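About Prosa

Print | E-mail

Prosa is a policy research office working on health coverage law and public benefit rules. It was set up in January as a unit of Vonalel and now runs under its own board. The office has 53 staff at 3 sites.

Work is divided between statute tracking and cost modelling. The tracking desk follows 377 bills and regulations on premiums, subsidies and eligibility. Each entry records the sponsor, the current stage, the amendments and the programmes affected.
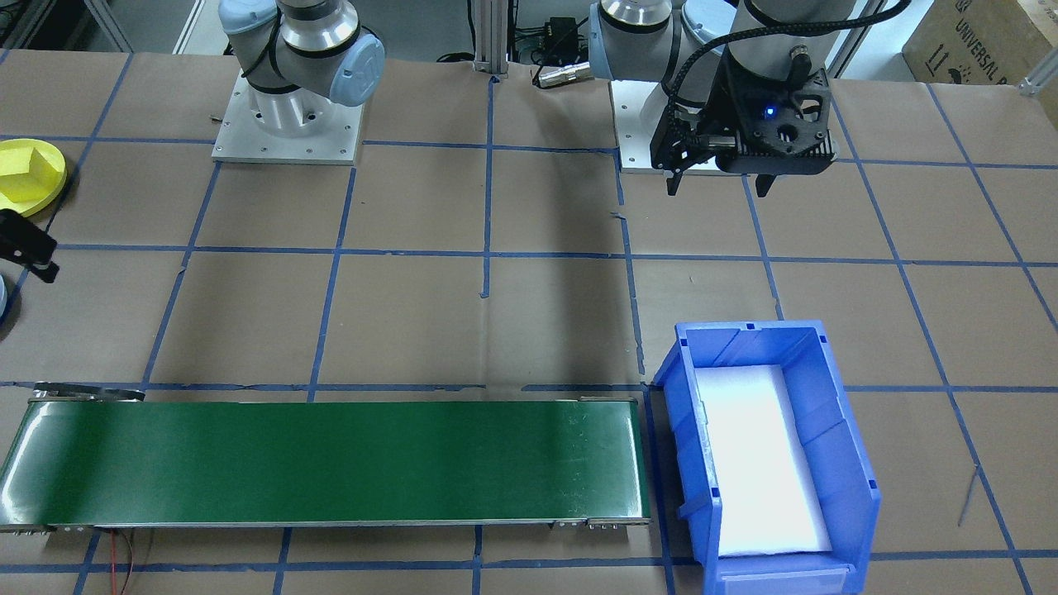 Two robot arms at a work table marked into squares with blue tape.

Cost estimates are produced with Prullik, our in-house model. Inputs are enrolment, claims and income bands. Results are given as a range, and the assumptions are printed with every estimate. Almost 200 briefs have been issued to date, all free to read.

Prosa does not endorse candidates or accept payment from insurers. Core funding comes from the Venkataraman Fund under a fixed grant. The grant terms and yearly accounts are available on request.

Print this page | E-mail this page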